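Why our village hall needs a proper store room before the river comes up again

I have been meaning to write this since May, and I kept putting it off, partly through laziness and partly because I wasn't sure I had anything useful to say. But the water came up to the bridge again last month, and I found myself lying awake at three in the morning listening to the rain and running through it all in my head, so here I am with a pot of tea and the cat on the printer.

For anyone reading from further away, Pindden is a village of 1,074 people at the last count, tucked into a bend of the river, with the old mill at one end and the school at the other. When the flood came, the lower half of the village went under in a single evening. The upper half was fine, apart from the power, and so everyone from the lower half walked, waded or was driven up the hill to the school, since that was where the plan said they should go. By midnight there were 187 of us in the hall, and I say us because I was one of them, in my wellingtons and my late mother's raincoat, with a carrier bag of completely useless things (two candlesticks! I still can't explain it).

The school was wonderful, I want to say that first. The staff opened the kitchen and found us gym mats to sleep on and let the little ones draw on the whiteboards. But a school is built for people who go home at half past three. There were 2 showers, both at the far end of a corridor with no lights, and the toilets were the size you would expect for six-year-olds, and my knees have not forgiven me. Then of course the children couldn't have their lessons for more than a fortnight, and some of the parents were trying to work and clean out their houses and look after them all at the same time, which was a misery on top of a misery.

So when the council said they would look again at the emergency plan I was very pleased, and I went along to the meeting at Arruda with my notebook and a flask. The idea now is to use the village hall as the main shelter and leave the school alone unless things get truly desperate. I think that is right. The hall stands higher, it has its own car park, and there's a good wide door at the side that you could get a wheelchair or a stretcher through without any fuss. What it doesn't have is anywhere to put things. The blankets are up in the loft, the camp beds are on loan from Vokow down the valley and would have to come over the very road that floods first, and the food is whatever happens to be in the kitchen cupboard, mostly tea bags.

I came home and made a list, as I always do. A dry room with a lock, on the ground floor. Strong shelves, off the floor. Water for the first night, and food that keeps and can be eaten without cooking, with something plain for the children and something soft for people whose teeth are in a glass at home. Nappies. Torches, and batteries that somebody has looked at in the last year. Dog leads, too, as half the village turned up with a dog on a dressing-gown cord.
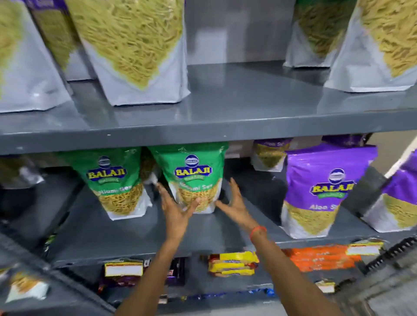 A reader signing as Gendimum wrote to me after I mentioned all this in my last post, and she thought I was starting at the wrong end. Food is easy, she said, you can carry a box of it up the hill at any hour, and what her own family missed most when they were flooded out was somewhere quiet to sit with a frightened toddler and somebody at the door who knew who had come in and who hadn't. She would spend the first pounds on screens and a signing-in book, and worry about the shelves afterwards.

I have thought about that a good deal, and I believe she has a point about the book. We had nothing of the kind at the school. Two brothers from Mill Lane spent half the night looking for their father, going out in the wet with a torch, when he was asleep behind the piano the whole time. A notebook and a pencil on a string would have saved them all that. The screens I'm less sure of, only because they'd need storing as well, and we are back to the room again.

The council's answer on the room was that there is no money for building this year, though there may be a small grant of £100 towards what they call sundries. I was a bit cross on the bus home. Still, there is the old cloakroom beside the stage, where the broken chairs and the pantomime scenery live, and I have been in to measure it. If the chairs went to the tip and the palm trees from Robinson Crusoe could be persuaded into somebody's garage, there would be space enough for one good run of shelving and a table by the door.

I'm going to put that to the next meeting, in the evening, at the hall this time so that people can walk to it. Do come if you're local, and bring a torch, as the lamp over the steps has gone again.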